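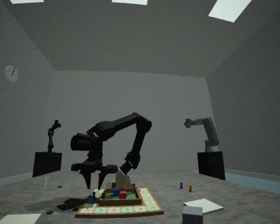
Visit report: Mollel plasma fractionation site, Fernelden

14 Shares 3 Comments

The Mollel site at Fernelden takes in frozen human plasma and separates it into albumin, immunoglobulin and clotting factor concentrates. It opened to outside visitors in August for the first time since the second cold store was built. I went with a group from the regional blood science association. The tour covered receiving, thawing, the first precipitation hall and the quality lab. Filling was closed for a media run and we saw it only through the corridor window.

Receiving is run by Chie Miyazaki. Plasma arrives in cartons on pallets, each carton with a temperature logger that is read out before the pallet leaves the dock. A carton with a gap in its log goes to a separate cage until the donor center has answered for it. The holding temperature is below -20°C, and staff work in short rotations. We were given coats and allowed inside long enough to see the racking.

Every donation has a sample tube stored separately from the bag. Tubes are tested in pools for viral nucleic acid, and a reactive pool is broken down until the single donation is found. The site also observes an inventory hold, so that a donor who reports an illness later can still have earlier units pulled. Miyazaki was asked how often that happens and gave no number.

Thawing is done in jacketed vessels. The bags are opened by a cutting machine, the frozen plasma drops into the vessel, and the temperature is brought up slowly to just above freezing. At that point part of the protein stays out of solution. This is cryoprecipitate, which carries factor VIII, fibrinogen and von Willebrand factor. It is spun off in continuous centrifuges and goes to a different building.

The remaining liquid moves to the precipitation hall, where cold ethanol is added in steps while pH and ionic strength are adjusted. Immunoglobulins come out early and albumin last. The principle dates from the 1940s and the hall shows it – large steel tanks, slow stirrers, a lot of insulated pipe. The newer part is the filter press line, supplied by Asero, which has replaced two of the older centrifuges. The operators said the paste comes off drier and the cleaning takes longer.

Chiharu Hirose showed us the quality lab. Albumin lots are checked for purity by electrophoresis, then for aggregates, aluminum, sodium and prekallikrein activator. The last of these matters for patients, as high levels can cause a drop in blood pressure during infusion. Hirose had a printout of a normal trace and a failed one side by side, and the session around that bench was the most useful part of the day.

Points for anyone going: the site is 40 minutes by bus from Brurkerlow station, and the stop is outside the gate. Closed shoes are required and jewelry has to come off before the changing room. There is no food on site for visitors. Note-taking is allowed in the lab and the hall but not in receiving.

The next visit is open to members only. Requests go through the association and close on 1st December.

3 Comments Share this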